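Thriller series promises a fifth book by December, but readers may want to wait

Joton Press said on 5th July that the long-delayed fifth book in its Florport suspense series will be out in December. Fans have heard that before. The same book was promised twice last year, and both times the listing vanished from the publisher's site without a word.

The series follows a widowed nurse who moves to a small harbor town and finds a body within 20 pages, which is about as long as anyone in Florport ever gets to unpack. The new one, titled Bukum, sends her inland to a village where a string of fires may or may not be linked to her late husband.

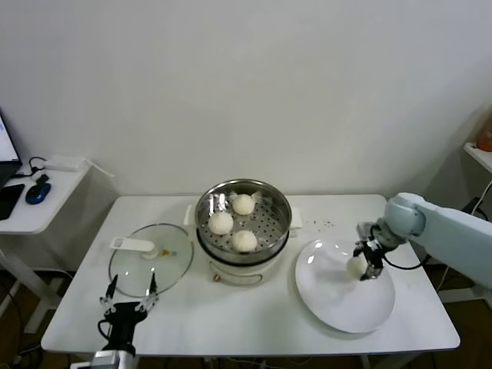 Three steamed buns in a round steamer.

Joton calls it "the darkest Florport yet." It said the same of the third book, in which the darkest event was a stolen boat. The publisher also says the manuscript is finished, though it would not say whether it has been edited, and the sample chapter posted this week runs to just 14 pages.
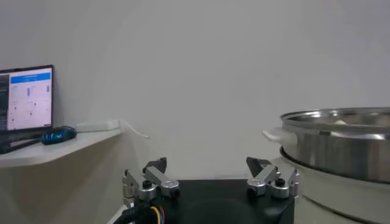 Then there is the price. A signed hardcover, limited to 1000 copies, can be ordered now with full payment up front. Refunds are offered only if the book is canceled - a delay, according to the order page, does not count. Buyers who paid early for book four waited seven months.

Bouzid, the small studio that bought the screen rights, says a TV version is "in active development." No cast, writer or network has been announced, and the studio has yet to release anything it has described that way. 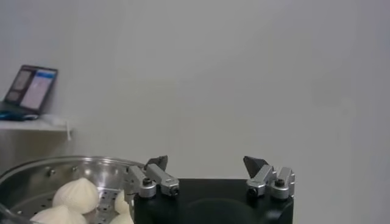

An open laptop on a white wall shelf.

The paperback is due next spring. Libraries can place orders through Joton's website once a final page count is posted.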